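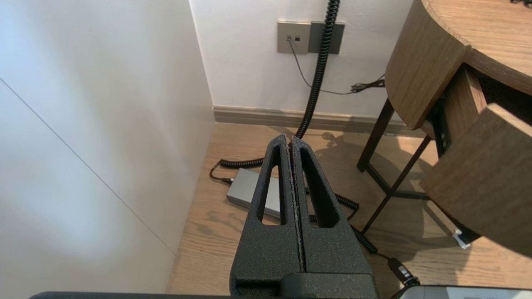
White wall and cabinet at Pillbridge.

Pillbridge Community Orchard: progress report to the Fiadzo Fund
Oct 31, 2018

Dear all at the Fund,

It is a real pleasure to be writing to you at the end of our first full picking season, and I hope you will forgive me if I go on a bit, as there is rather a lot to tell!

When you agreed to support us we had a field with 47 old apple trees in it, most of them so overgrown that you could hardly get a ladder near them. We spent the winter pruning, slowly and nervously at first, and with a great deal more confidence once the tutor from Brernberg had shown us which cuts to make (and which of ours she would rather we had not made). The trees forgave us. By the end of August the early varieties were ready, and the picking days went on well into this month.

We pressed 181 bottles of juice against the 200 we promised you. The shortfall came from the dry spell, which left the fruit on the top slope very small, and I am sorry about it, though the flavour was lovely and quite a few people have asked for more. Every bottle has gone, mostly to the lunch club and the two primary schools, and the windfalls went to a pig keeper over at Trirnovow who was delighted to have them.

We ran five grafting and pruning workshops, as planned. The spring ones filled up within days, but the last was thinly attended and I think we put it too close to the school holidays. Next year we would like to start an hour later as well, so that people coming on the bus can be there from the beginning.

On money, we are a little under on tools and a little over on hiring the press, and with your agreement we would like to move the one across to cover the other. The budget sheet is attached.

Still to do before spring: mend the bottom gate, label the trees we have managed to identify, and order the new rootstocks.

With warm thanks from everyone at the orchard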